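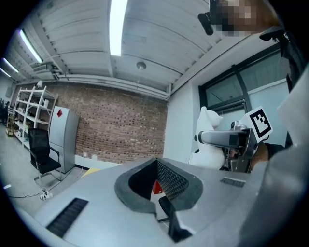
Ticket 1867 concerns loss of pose tracking on the Gistico two-gripper kit, supplied by Ackermann on a trial licence. The tracking software reports the position of the second gripper relative to the first, and drops it for up to 20 frames at a time when the two units are brought close together. The unit affected is the one with the flat square marker mounted on top of the jaw assembly. The marker sits at a slight tilt, and the ceiling tubes are in the same view. Drop-outs are logged as "tag lost", never as "tag misread". The fault is the same on both supplied batteries and after a full restart.

Opened: July 25, 2025
Status: open, waiting for supplier

Steps taken so far:
- Marker size in the settings file checked against the printed sheet. Correct.
- Exposure fixed by hand. Drop-outs shorter — still present.
- Giment plug-in removed and the session repeated. No change.

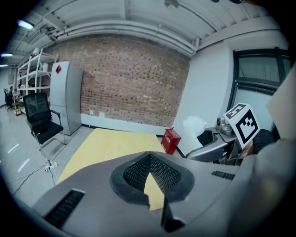 Category: Tracking / Markers

The marker cube behaves better. With two coded faces turned to the gripper, the software has a second code to fall back on, and 22 test passes over the yellow table gave no "tag lost" entries. The flat marker has no such fallback. We have not yet tried the cube with the ceiling lights off.

Supplier reply, first line support: send the raw log and the calibration file, and do not update the firmware before the log has been read. Both files were uploaded to the Gakholm server.

Still open — whether the flat marker can be replaced by a cube under the trial licence, and whether the mount takes one without an adaptor. The trial ends in August.

Print this ticket | E-mail this ticket
Shares: 2 | Comments: 0

Related tickets
Calibration file rejected after import
Giment plug-in: time stamps out of order
Replacement marker sheets, ordering
Gripper not found on start-up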